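I want to stick up for the bad examples.

We've been gathering practice runs for a cabling robot since September, over in Skedstead, and the number everyone asks me for is how many. Fair enough, it's the number on the invoice. Stamia, who train the model, asked us for 3,000 runs of picking up a network cable and plugging it into a switch, and every Thursday somebody wants to know how far we've got. I've started to dread it a bit, because the total tells you so little about whether the pile is any good.

My first week I was terribly proud of myself. I got through 552 runs on my own, same cable, same socket, same starting spot, and by the end my hands on the controls were so smooth you could have set them to music. Bangash (our name for the first model, don't ask) learned the lot and was marvellous at it. Then someone slid the rack over by the width of a hand and it went confidently for thin air. Well, what did I expect? I'd shown it one thing over and over and called it a week's work.

So now we muck about with the set-up a lot more, and I've become a bore on the subject.

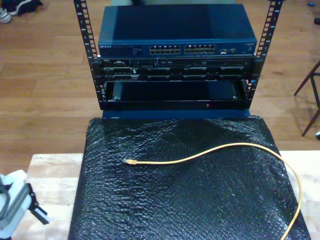 Nighat Lodhi

Take the cable. A yellow one lying on bubble wrap is a proper nuisance, with all those shiny folds throwing light back at you, and I'd still have that over another tidy run on a bare board. Real network rooms are full of packaging and chairs and other people's shoes. If the model only ever meets a clean table it'll come to think the clean table is part of the job.

The bit where I fall out with people is fumbles. The rule we were handed said to bin any run where the plug is dropped or the operator has a second go. I think that's daft! A run where I miss, back off, wriggle round and try again has the most useful few seconds in it, the getting out of trouble, and we were chucking those away to keep the folder looking nice. At Hovley, where I worked before, they kept theirs and labelled them, and yes, the labelling is a pain (you have to mark where it went wrong and where it came right, and two people will never agree on the exact moment). I'd pay for it all the same.

Some fumbles do belong in the bin. If I've sneezed and thrown the arm sideways, there's nothing in that for anyone. I'm also told that too many hesitant runs make for a hesitant robot, and I can believe it, having watched one dither over a socket for a full minute.

But given the choice I'd take 1,000 varied runs, with about 15 different people at the controls, over the whole order done by me on a good day. I've said so to Stamia and they're thinking it over. Meanwhile the Thursday question hasn't changed, and I keep answering it.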